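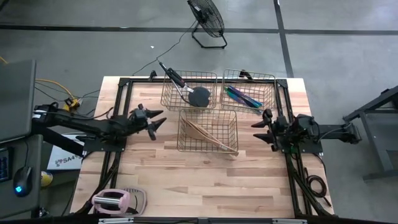

Re: Bezel size for the oval garnets

I got the calipers on the Leiva pendant last night. The stone is 19 mm by 14 at the girdle and the bezel wall is a hair under 3 mm tall, fine silver, with a sterling back plate. The bail is soldered on and not stamped, so I think it is shop work and not one of the Plakstead castings. No hallmark except a worn 925.

On Sunday you wrote:

> Does anyone have the Madeck catalog with the oval settings in it?
> I need the one that fits a low dome garnet. Mine is listed as
> item 2947 on the old card but the supplier can't find it.
> Also, what is a fair price for a repair on a split bezel?

I have the catalog, but 2947 is a round setting in my copy. They may have renumbered. Try measuring the stone and ordering by size, and ask for the plain edge. The serrated one is too tall for a low dome.

For the repair, I charge 25 dollars if the stone comes out clean and more if it is glued in. Vondmont quoted a friend 250 for a new bezel and a polish on a cuff, which seemed high to me, but that included resetting two stones.

I can mail you a few inches of the 3 mm bezel wire if you want to try it first. Send me your address off list.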